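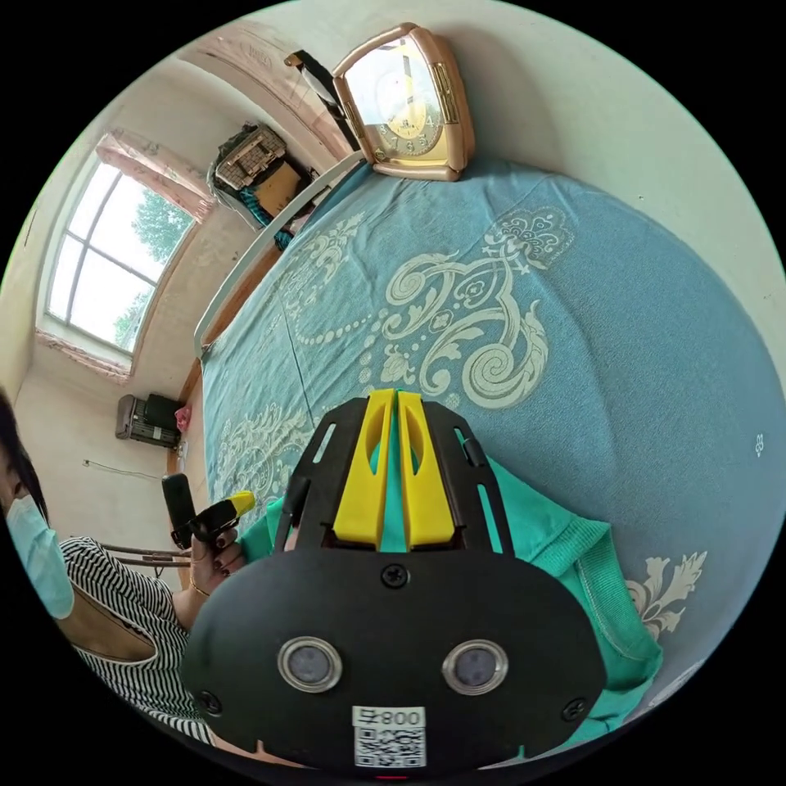
A green top lying bunched on a patterned bedspread.

My mother-in-law, Tímea Tóth, believes that a shirt folded on a bed is a shirt folded badly. She wants a table. She has wanted one since we moved to Sultville, and she brings it up each time she finds me bent over the mattress with a pile of washing and my back making small noises.

I hold the other view. A bed is the largest flat surface in most homes, and it comes already covered with something clean. The kitchen table has jam on it. The ironing board, that narrow plank of spite, will take one sleeve and let the other slide to the carpet. On a bed you can throw the whole load down, look at it with proper dislike and begin.

The bed also sets a deadline. Laundry on a chair can stay there until October. Laundry on a bed has to be dealt with by whoever is tired first, which in our house is me, at roughly ten past nine.

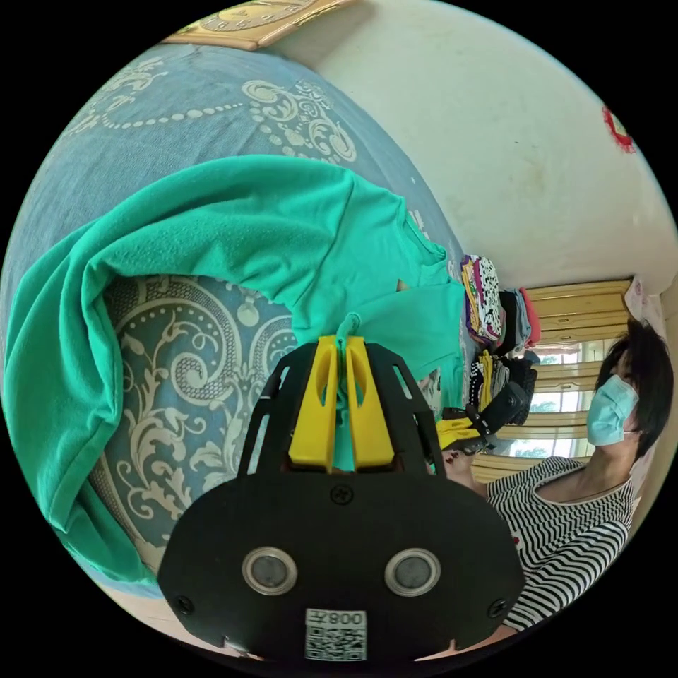

I will give Tímea the matter of T-shirts. Knitted cotton has no wish to be a rectangle. You square up the shoulders, tuck the sleeves behind, bring up the hem, and the thing sighs open like a bored cat. A table might help a little, being firm. So might lower standards, and those I already own.

My friend Philomena Boateng, who raised 4 boys in Tilton, gave up folding T-shirts altogether and rolled them. She says they came out of the drawer looking slept in, and the boys then slept in them, so it made no odds. Tímea has heard this story twice and left the room both times.

She is coming to stay again next month. I have cleared the kitchen table, wiped off the jam and put a large bowl of lemons on it.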